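Wirkitz Bench Service Kit for Small Grippers: my review after one long season

Posted Fri 11 September by Desmond Sorensen

I look after one small pick-and-place cell at Brimberg, and when I say look after I mean everything: fingers, springs, cables, the screws that walk out by themselves. So when Lodhi (our parts supplier) started carrying the Wirkitz service kit I put in for one right away. It was $69, so I didn't have to beg. I've used it for every strip-down and refit on the cell's gripper since December, which I figure is long enough to have opinions.
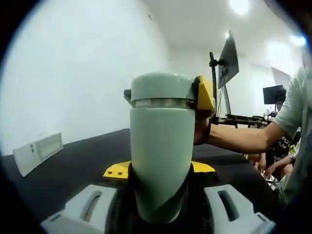 Gripper work at the bench 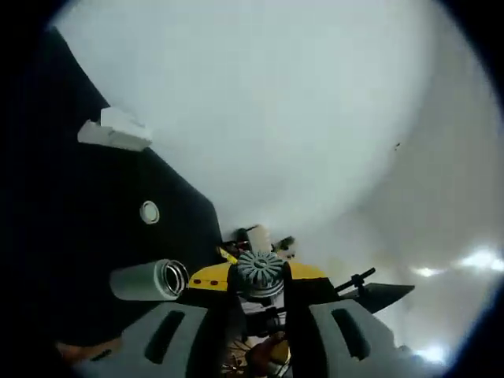
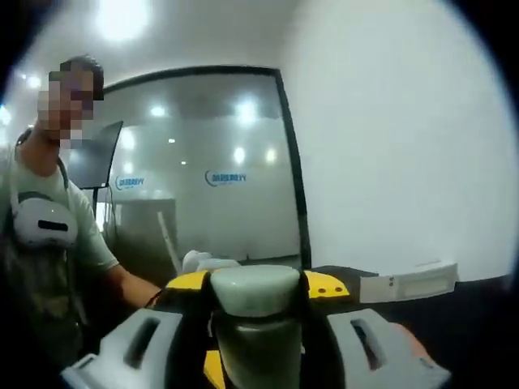
OK, so what do you get? A roll-up pouch with hex drivers, a spring hook, a set of feeler gauges, 2 finger alignment pins, a tube of light grease and a little folding mat with pockets for screws. There's also a printed card with a service schedule on it, which I tossed in a drawer and then dug out again a week later, because it's pretty good!

The alignment pins are the reason to buy this. Our fingers have to close dead parallel or the cell starts dropping parts on the outfeed side, and I used to set them by closing them on a scrap of bar stock and squinting. With the pins you drop one through each slot, snug the screws, cycle the jaws by hand a few times and tighten up. A finger swap that used to eat about 40 minutes is now done before my coffee gets cold. I did have to open the slot on one older finger a hair with a file, so check yours before you promise anyone a quick job.

The spring hook is also great. If you've ever tried to seat a return spring with needle-nose pliers you know how that goes (mine went under the compressor, and it's still there). The hook has a bend in just the right place and a handle fat enough to pull on.

Now the gripes. The hex drivers are soft. The smallest one rounded off by the third use and I went back to my own set, so I'd call those filler. The grease tube has no cap to speak of, just a sort of plug, and it will find its way into the pouch lining. And the screw mat is black. Our screws are black too! I put down a strip of white tape in each pocket and that fixed it, but come on.

I should compare it with the Zestis kit, which a lot of people on here like. I borrowed one for a couple of refits. The drivers are far better and the case is a proper hard case, but it has no pins at all, and you end up making your own or going back to the bar stock. If you mostly do cables and covers, get the Zestis. If you change fingers a lot, get this one and keep your own drivers.

About that schedule card: it wants you to check finger play every week and regrease the slides monthly. I do the play check every Monday before startup, with the air off and the cell locked out, and I log the cycle count next to it. My last entry was 2,173 cycles since the refit with no shim added, so I'm leaving it alone for now. The monthly grease seems like a lot for our dusty corner — too much and it just collects grit — so I wipe the slides down and only add a dab when they feel dry.

Four stars from me. I'd give it the fifth for decent drivers and a real cap on that grease. Lodhi says the pins can be ordered separately now, and I've got a spare pair on the way for the second toolbox.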